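Open Day at the Westerberg Pottery, Lurkdale

I had been meaning to get to the Westerberg open day for years, and on August 2, 2025 I finally packed a sandwich, put my good walking shoes in the trunk and drove up the valley to Lurkdale. The pottery sits at the far end of the village, past the chapel and over a bridge that really only has room for one car, so allow a little time if you go (I met a hay trailer coming the other way and we both had to be very polite about it).

The clay room

Our guide was Halvard Isaksson, who has thrown pots there since he left school and talks about clay the way my uncle used to talk about his tomatoes. The clay comes down from a bank at Grallatside, and it gets mixed with a paler one they buy in. He let us each squeeze a lump of both — the local stuff is grittier, and it left my palms orange until well after lunch!

He also told us that they dig in January, when the ground is hard enough to carry the wagon. I would not have guessed that, and I felt cold just thinking about it.

At the wheel

After that came the throwing, and I could have stood there all afternoon. Halvard made a jug, a lidded jar and a very wide bowl while answering questions from two little girls in the front row who wanted to know if he ever got dizzy. Visitors could have a turn for 5 dollars. Mine was supposed to be a mug and is now, I suppose, a dish for paper clips, but they promised to fire it and mail it to me with the rest.

The big kiln was cold for the day, so we were allowed to put our heads inside. It holds 200 pieces when it is stacked properly, and the stacking takes the better part of two days. There was a lovely dry, dusty smell in there, like an attic in summer.

Cups and coffee

Small cups are what I collect, and I spent far too long dithering over the Stonia range, which comes in a speckled gray, a mossy green and a plain white. I like a cup that is good for one strong coffee and no more, and the white won in the end — I bought three.

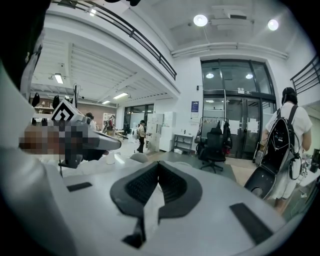

Getting there and eating

Parking is in the field behind the chapel, and the walk back along the stream is easy going. Tea and rhubarb cake were served in the yard until 3, and I would advise going early for the cake. The seconds shelf is by the back door and well worth a rummage, especially for plates.

Share this (5)
2 comments

Related
A wet walk up to Grallatside
Lurkdale chapel and its painted ceiling
Where to find good seconds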